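Lirel Scalp & Length Oil, by Benolard

Size: 40 ml dropper bottle, or the 500 ml back-bar refill
Hair type: dry, curly, bleached, or sulking
Scent: rosemary, with a little mint on top
Ships from: Brosomthorpe

Lirel is a hair oil. We considered calling it a ritual, but the label was small and the rent was due. You put it on your scalp, you rub it in, and some time later you wash it out. Your hair is softer afterward and the bathroom smells like a roast.

We first mixed it for our own chairs, where half the clients arrive with bleach damage and the other half arrive with a photo of someone else's hair. It went through 41 versions. Version nine turned pillowcases green. Version twenty-six was lovely, but it set solid below room temperature and had to be chipped out with a tail comb. The one we sell stays liquid through a Brosomthorpe winter, and our stockist in Lagos tells us it behaves itself in July too.

How to use it

Part dry hair into sections and run the dropper along each part. Two droppers will do most heads. If you have hair down to your belt, you already know that no instruction on any bottle was written with you in mind, so use four. Massage with your fingertips and leave your nails out of it. Give it about 40 minutes under an old towel, then shampoo twice. The first wash will feel like it did nothing.

For ends only, warm a few drops between your palms and smooth them through damp hair. Fine hair should stop there. We have seen what happens when fine hair doesn't stop there.

What's in it

Jojoba, grapeseed and castor oils, rosemary leaf extract, peppermint oil, vitamin E. No silicone and no glitter. Please don't ask about the glitter.
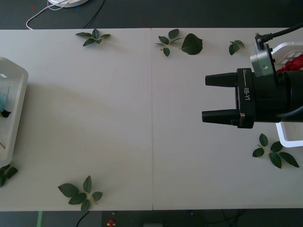
Leafy sprigs on a white tabletop.

Good to know

Lirel won't regrow hair. If a bottle of anything promises you that, put it back on the shelf and walk away slowly. Patch test on the inside of your elbow the night before, keep it out of your eyes, and skip it on broken or freshly colored scalps. It will mark silk.

The refill comes with a plain screw cap and no pump. Pumps are sold separately and fit both the old and new bottles. Unopened bottles can be returned within 41 days. Opened ones are yours, and so is the pillowcase.

Page updated 2016-04-07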